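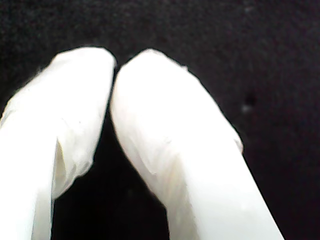
**Ticket:** grip keeps slipping, Drernthorpe robotics club
**Opened by:** Ayodele Aliyu
**Opened:** August 13, 2020
**Status:** open (still!)

Hi all, me again. So the gripper closes fine, the tips come together, and then the second it has to lift anything smooth it lets go. I've had this on the practice cup, the film canister and one of the ping pong balls from the Dresitstead kit. The foam block is fine, but you could pick that thing up with chopsticks.

What I've tried so far:

- Re-homed the gripper before every run. No change.
- Turned the close force up from 60 to 125 in the Grultier settings panel. It held the cup a bit longer, then the motor got whiny and I chickened out and put it back to 60.
- Slowed the lift way down. This helped the canister and did nothing for the ball.
- Swapped the USB cable (I know, I know, but Osamu always asks).

After that I figured it had to be the fingertips. White plastic on a ping pong ball is just slippery on slippery, so Binta and I started wrapping the tips to get some grip and a little squish. The first go was way too thick and the ball shot out sideways like a bar of soap! We unwrapped and did it again with fewer layers, and out of 8 tries with the ball we got 2 good lifts. Not great, but before that we had zero, so I'm calling it progress.

My worry now is that the wrap creeps. Every time the fingers squeeze, it bunches up a little more, and then the two sides don't meet the same way they did on the run before. Here's how far down the fingers we're going with it, with the plastic left bare below: 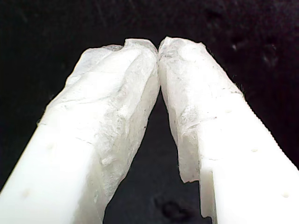

Wojciech wrote back that bunching was his first guess too, and that we should stop touching the force setting until the tips are sorted out, or we'll never know which change did what. He also wants us to try a strip of the rubbery shelf liner, pulled tight, with the ends taped down low where nothing gets squeezed.

Okay, fair. I put the force in the log at 60 and I'm leaving it there, promise.

Things I still need from somebody:

1. Naveen, do you have any of that shelf liner left over from the Ahuja arm? Even a scrap would do.
2. Does the rule sheet for the September meet say anything about covering the fingertips? I read it twice and only found the part about sharp edges.
3. If we change the thickness at the tips, do I have to redo the closed position in the settings, or does re-homing take care of it?

I'm in again tomorrow after lunch. I'll run the ball and the cup with whatever we've got by then and add the results to this ticket. Please don't unwrap the fingers before I get there, I want to compare old and new on the same ball.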